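Spring colds and a very long scarf

Well, May has been a funny old month over here! I came down with the kind of cold that makes you sneeze all through dinner, so the Stunwood walk I promised to write up will have to wait for the next newsletter – sorry to everyone who asked.

What I did do, from the couch, was finally start the Jeserine scarf. The pattern says to cast on 44 stitches, but I went with 48 (I like a wide scarf, and my yarn is on the thin side). It's slow going and I've already had to rip back 3 inches where I lost my place during a movie. Still, I love how squishy it's getting, and it's been nice having something to do between naps and bowls of soup.

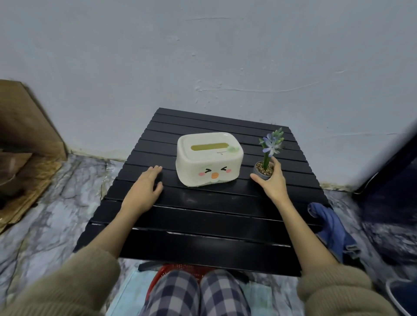

The color is a soft gray called Wirkum, and I bought way too much of it, 700 yards in all. If there's enough left over I'll try the matching hat, and if you've made that one, write and tell me whether the brim runs tight. Mine always do!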